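**Pasura 200 Laundry Basket**
Perforated plastic, sage green. Sold by Kenton Home Supply.
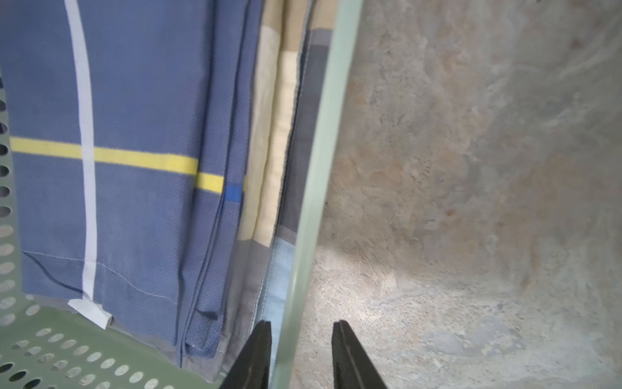

## Product summary

The Pasura 200 is a one-piece molded basket for carrying and sorting household laundry. It is made of polypropylene with no metal parts, no glued joints and no fabric liner. The side walls and floor are perforated. The rim is smooth and thicker than the wall, and carries most of the load when the basket is lifted.

The basket suits shared laundry rooms, guest houses and private homes. It replaces the Pasura 180, which was withdrawn in January. Lids from the 180 do not fit the 200.

## Specifications

| Item | Value |
|---|---|
| Item code | PA-548 |
| Material | Polypropylene, single grade |
| Length at rim | 548 mm |
| Handles | 2, molded into the rim |
| Finish | Gloss |
| Wall and floor | Perforated |
| Carton quantity | 2 |
| Liner | Sold separately |
| Lid | Sold separately |

The length is taken across the outside of the rim at its widest point. Molded parts shrink slightly as they cool, and small differences between baskets from separate batches are normal. If the basket has to fit a built-in shelf or pull-out frame, measure the opening at the front and at the back before ordering.

## Colors

Sage green is held in stock at both warehouses. White and dark gray are made to order and ship by the full carton only. Color is mixed into the plastic before molding, so a scratch does not expose a different color underneath. Thicker sections can look lighter than the wall in strong light. Shades may vary between production runs and we do not match new baskets to older ones.

## Load and handling

Fill to the rim line with dry laundry. Wet cotton is a good deal heavier than dry cotton, and a basket of wet towels should be filled no more than halfway. Lift with both hands. Do not drag a loaded basket over concrete, stone or unfinished brick. The corners of the floor will wear and the edges of the lower holes may become rough enough to pull threads.

Empty baskets nest. Stand them on a flat floor and keep the stack below waist height. A tall stack left in a warm room can bind, in which case the lowest baskets are freed by twisting – do not lever them apart with a tool. Loaded baskets cannot be stacked on one another unless the lid is fitted.

## Airflow and drainage

The perforations let air reach the contents from the sides and from underneath. Water from damp items will drain through the floor. The basket is not a drying rack, and damp laundry packed into it will still sour if left overnight. Where drips are a problem, use the drip tray (item PA-T). The tray has a raised lip and sits under the basket without clips.

Small items such as baby socks and collar stays may work their way into the perforations. A mesh bag is the usual answer.

## Packing folded laundry

Folded sheets and towels can be stored flat or on edge. Storing on edge makes each piece easier to pull out without unfolding the rest. Fold everything to the same depth, place the folded edge upward, and put the largest pieces in first. Pack firmly enough that the row stands by itself. With a half-filled basket the row will lean, and a rolled towel at the open end will hold it.

Delicate fabrics should go in with the liner fitted. The hole edges are trimmed after molding, but open-knit items can still catch.

## Cleaning

1. Empty the basket and shake out lint.
2. Wash with warm water and dish soap. A soft bottle brush reaches the holes from either side.
3. Rinse and leave upside down to drain.

Chlorine bleach may be used diluted for disinfecting, followed by a full rinse. Repeated use of undiluted bleach will dull the gloss. Do not use acetone, paint thinner or scouring powder. The basket is too large for most home dishwashers and has not been tested in commercial machines.

Detergent residue leaves a white film around the holes. White vinegar removes it.

## Storage limits

Keep away from heaters, dryer exhausts and open flame. Long exposure to direct sun makes polypropylene brittle. The 200 contains a light stabilizer suitable for indoor use by a window, but it is not rated for permanent outdoor use. In unheated sheds, avoid dropping the basket in freezing weather.

## Accessories and related items

- **PA-L** Lid, clear. Snaps over the rim on the long sides.
- **PA-C** Cotton liner with drawstring. Machine washable, will shrink slightly on the first wash.
- **PA-T** Drip tray.
- **Rathnayake trolley, single** Steel frame with four casters, two of them locking. Holds one basket by the rim.
- **Rathnayake trolley, double** Same frame, side by side. Check door widths before ordering.

The Hirnport wall bracket fits the Pasura 180 only and is being sold off at the Kenton counter.

## Ordering and delivery

Single baskets can be collected from the counter. Delivered orders ship in cartons of two. Orders of 200 baskets or more are sent directly from the Hirnport warehouse on pallets, and the delivery address must have level access. Made-to-order colors cannot be canceled once molding has started.

Check cartons before signing. Cracks to the rim should be reported within two working days, with the batch code molded into the underside of the floor.

## Warranty

The basket is covered against molding faults for two years from the date of purchase. Wear to the floor corners, fading, heat damage and damage from overfilling are not covered. Keep the receipt.

Trade accounts: Orvokki Pelkonen
Parts and warranty: Merja Jääskeläinen

Page revised March 15, 2025. Trolley entries updated, 180 lid removed from the list.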